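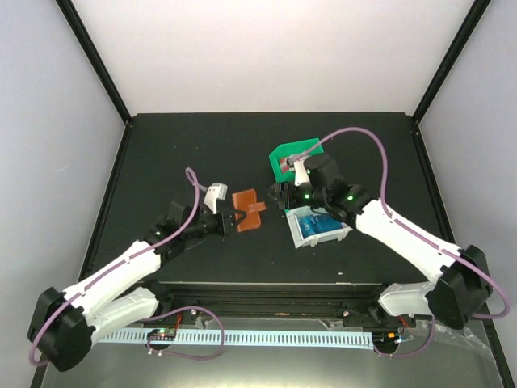
According to one respondent in Letura, the old benches "were so dark that I stopped noticing them, and it was only when the white ones came that my eyes began to ache by the afternoon". The remark was made in the open part of the questionnaire and was echoed, in milder terms, by several others at the same site. It runs against the advice in most of the older guidance on workrooms, which treats a pale bench as the safer choice, and it is taken here as the starting point for the results on surface contrast.

Figure 4. A dark work surface against pale walls.

4.2 Surface contrast and reported eye strain

The questionnaire was returned by 344 people at 12 workplaces in Letura and Jedinbridge. Each person was asked to name the colour of the surface at which they spent most of the working day, to describe the nearest wall, and to say how often their eyes felt tired before the end of a shift. Colours were grouped as dark, middling or pale. Where the respondent and the site record disagreed, the site record was used.

Tired eyes were reported "often" or "most days" by 63 per cent of those who worked at a pale surface under direct ceiling light. The share was lower at pale surfaces lit from the side, and lower again at dark surfaces with a matt finish. Dark surfaces with a glossy finish did not share in this advantage. At the two sites where such benches were in use, complaints of reflected light were as common as at the pale benches, and respondents spoke of tilting their heads or moving their chairs to avoid a bright patch.

The arrangement shown in Figure 4, in which a dark surface meets a light wall along a straight line, was common in the newer rooms. It has a practical benefit. The edge of the bench is easy to find at a glance, and older respondents mentioned this more often than younger ones. The same arrangement has a cost for people who look up from their work many times an hour, as the eye must settle again on each return. Respondents in sorting and packing rooms raised this point. Those in repair rooms, whose gaze stays low for long periods, seldom did.

The type of task therefore has to be read alongside the colour of the bench. Small pale items, such as thread, paper labels and plastic clips, were said to be easier to find on a dark surface. Dark screws and offcuts were said to be harder to find, and two sites had dealt with this by laying a light mat over part of the bench – a remedy that cost little and was well liked. No site had tried the reverse, a dark mat on a pale bench, although the open replies suggest that it would have been welcome in Letura.

Wall colour on its own had a weaker link with eye strain than expected. The Brellura paint range, used at most of the Jedinbridge sites, contains three light greys that respondents could not reliably tell apart, and these were merged before the analysis. Once finish and lighting had been allowed for, the remaining difference between grey and white walls was small and may be due to chance.

Some limits should be noted. Light readings were taken in the morning only, and rooms facing west will have been brighter later in the day. At one Jedinbridge site the lamps were replaced in May, between the readings and the questionnaire, with a rise of about 100 lux at bench height. The replies from that site have been kept, but leaving them out does not alter the order of the groups. Staff on Saturday shifts were under-represented throughout.

The Iyer comfort scale, which was given to all respondents after the main questions, produced results in the same direction. It does not separate eye strain from general tiredness, however, and is reported in full with the findings on seating and bench height in Section 4.3.

Contents Previous section Next section References Back to top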